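The Dashboard Will Not Fix Your Network

By Krishnamoorthy Kulkarni

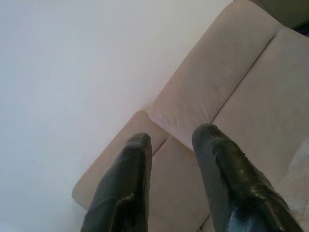

Over a beige sofa, seat and back cushions in view.

Every couple of years somebody tries to sell me a network that looks after itself. The current version is called intent-based networking. You tell the controller what you want ("guests can reach the internet and nothing else," say) and it works out the access lists, the VLANs and the routes, pushes them to every box you own, and keeps checking that reality matches the wish. I have sat through four of these pitches since August, and I still don't believe most of it.

My doubts start with the word "intent." Vendors talk as if a company has one. At Grastthorpe, where I ran the campus network for a long stretch, we had 119 switches and at least as many exceptions. A label printer in shipping needed to talk to a server in accounting. The door controllers sat in the same VLAN as the old phones, and the person who put them there had left. None of it was written down as policy. It was written down as config, with a comment if you were lucky. A controller can read that config and tell you what the network does. It can't tell you which parts somebody meant.

So you do the cleanup yourself. You go port by port and ask people what things are for, and they say they'll get back to you. When Restico came in to demo their controller, I asked how long this discovery stage usually took. The answer was that the product discovers everything automatically in under 50 minutes. It did find the devices. What it gave me was a long list of MAC addresses with a guess beside each one, and the guesses were bad. One of our core routers came up as a media player.

I'll give the other side its due. Verification is useful. A tool that takes a proposed change, runs it against a model of the network and says "this will cut off the warehouse" is worth paying for, and I would have loved one on certain nights. Mazza sells something like that as a separate product, read-only, with no rights to push anything. I'd buy it before I'd buy the full stack. Oddly, the sales people always want to hurry past that part to get to the self-healing demo.

About that demo. They pull a cable, the screen goes red, traffic moves, the screen goes green. Fine. OSPF has been doing that since before some of the sales team could walk. Failures like a pulled cable were never what kept me up. I lost sleep over the half-working optic, the firmware bug that drops only large packets, the firewall rule that is correct and still breaks payroll. Show me the controller catching one of those, live, on gear you didn't bring with you, and I'll sit down again.

Then there is the question of what happens when the controller itself is wrong. A tired engineer with a bad command can break one switch, maybe two, before the phone rings. A controller with a bad model can break the lot before anyone has picked it up. I asked Anell how you roll back when the management path goes down along with everything else. They said the system is designed so that doesn't happen. I wrote that down word for word.

There's a staffing argument too, and I find it the weakest of the bunch. The slides say you'll need fewer experts. Maybe you'll need fewer people typing on consoles. But when the abstraction leaks, and it will, you need somebody who can log in to the box underneath and read what the controller put there. Generated config is ugly stuff, full of object names like a cat walked over the keyboard. Junior people who have only ever used the dashboard are going to have a rough time with it at 3 a.m.

If your network is new, small and built from one vendor's catalog, go ahead, you may be happy with it. Everyone else should spend the first year's license money on documentation and a decent test lab, then invite the vendors back. Ask them to explain your ugliest exception to you, and see how long they take to change the slide.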